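How Do You Teach a Robot to Use Its Hands?

Pick up a pencil. Now put it down again.

Congratulations. You have just done something that has been giving robot builders headaches for longer than you have been alive. You probably didn't even look at the pencil very hard. Your fingers opened the right amount, closed the right amount, and stopped squeezing before anything snapped. If the pencil rolled a bit, you chased it. You may have been thinking about lunch the whole time.

A robot doesn't get to think about lunch. It has to work out every bit of that move, and for years the usual way to help it was to write instructions. Move the arm forward this far. Close the fingers this much. Lift. The instructions work beautifully, right up until somebody bumps the table and the pencil is now a thumb's width to the left. Then the robot reaches down with great confidence and picks up some air.

Showing instead of telling

Think about how you learned to tie your shoes. Did anybody hand you a page of measurements? More likely a grown-up did it slowly in front of you, again and again, while you stared at their fingers and got it wrong. You saw it done, you tried it, and after a while your hands knew.

Robots can learn in a way that is a little like this. A person does a job many times over, and a computer keeps a record of each try. Each of these tries is called a demonstration, and the whole method is called learning from demonstration, or imitation learning. Imitation is just a longer word for copying. It is one of the few places in life where you are supposed to copy.

There is a catch, though. Your hand has four fingers and a thumb. Plenty of robots have a hand that looks more like a pair of kitchen tongs. If you show a robot with tongs how to do something with five fingers, it is a bit like a bird giving swimming lessons to a cat. The teacher may be very good. The student hasn't got the parts.

Borrowing the robot's hands

The researchers on the Folden project, at a lab in Distham, go about it the other way around. The person gives up their fingers for a while and works with grippers they hold, one for each hand. Now the teacher is as clumsy as the student, and they can finally understand each other. 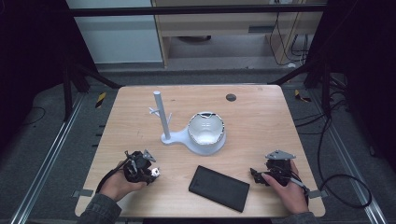
A gripper in each hand, with a white stand and cup on the table between them.

Try it at home if you like. Take two pairs of tongs (ask first, and not the ones with salad on them) and see if you can move an empty plastic cup from one side of the table to the other. Then try to hang something with a handle or a loop on a hook. Then try to pass a sock from one pair of tongs to the other without dropping it. Most people find the sock annoying. By about the tenth try, most people are also much better at it, and they couldn't tell you exactly what they changed.

That last part matters a lot. People are very good at doing things and pretty bad at explaining how they do them. When the computer saves what the grippers did, it doesn't need anybody to explain. All the small turns and pauses are in there, including the ones the person never noticed making.

What the computer keeps

At Distham, each demonstration is saved as two things side by side. The first is video. The second is a long list of numbers saying where each gripper was, which way it was tilted, and how far open its jaws were. The list gets a new line 30 times every second, so even a quick little job comes out as a very long list. Nobody reads these for fun.

One demonstration isn't much use by itself. Suppose the robot had only ever seen a cup standing in one spot. It might decide that the important thing is the spot! Move the cup and you're back to grabbing air. So the people doing the demonstrations change things a little every time. The cup goes nearer, or farther away, or gets turned around. They start with their hands high, or low, or off to one side.

For their first test, the Folden team recorded 753 demonstrations of the same few table jobs. If you have ever been told to write your spelling words out five times and thought it was unfair, you may want to keep quiet about it near these people.

Finding the pattern

Next the recordings go into a computer program called Buzatu. You can think of it as a very patient guesser. It looks at one moment of video and guesses where the grippers moved next. Then it checks the numbers to see what the person really did. At first its guesses are awful. Each time it is wrong, it changes itself by a tiny bit, so that the next guess will be a tiny bit less awful. Then it does this again, millions of times, without once asking to go to the bathroom.

This part is called training. When training is over, the program is loaded into a robot, and now there is nobody to check the answers. The robot looks at the table through its camera, guesses what a person would do next, and does that. Then it looks again, and guesses again. It keeps going until the job is done or something is on the floor.

So did it work?

Sort of, which is how a lot of research goes.

The team gave the robot 30 tries at putting a cup on its stand, with the cup in a different place each time. It managed 23 of them. With only a small part of the demonstrations to learn from, it had managed 9. Seeing more examples helped a great deal.

The seven misses were interesting, too. In four of them the robot got the cup to the right place and then let go too early. In two, it knocked the stand sideways with its other hand, which wasn't supposed to be doing anything. In the last one it stopped above the table and stayed there. The team watched the recording of that one several times and still aren't sure what it was waiting for.

They also tried something sneaky. They swapped in a cup of a different color, one the robot had never met. Its score dropped quite a bit. To you, a cup is a cup. The robot had only ever learned about one cup, and here was a stranger.

The team's answer to this, as you may have guessed, was more demonstrations. By November they want to have 2750, with more kinds of cups and more kinds of clutter. The bigger set is going to be called Zetex, a name that was picked mainly for being short enough to fit on a label.

Words to know

Gripper: a robot's version of a hand. It often has just two jaws that open and close.

Demonstration: one recorded try at a job, done by a person so that a robot can learn from it.

Imitation learning: teaching a robot by letting it copy demonstrations.

Training: the stage when a program makes guesses, checks them, and changes itself to guess better.

Something to try

Ask a friend to be the robot. They close their eyes and hold a pair of tongs. You have to get them to pick up a sock using only words, and you aren't allowed to touch them. Write down how many instructions it takes. Then let them open their eyes, show them once with your own tongs, and have them copy you. Swap places afterward — it's only fair.

Page last updated Jul 6, 2025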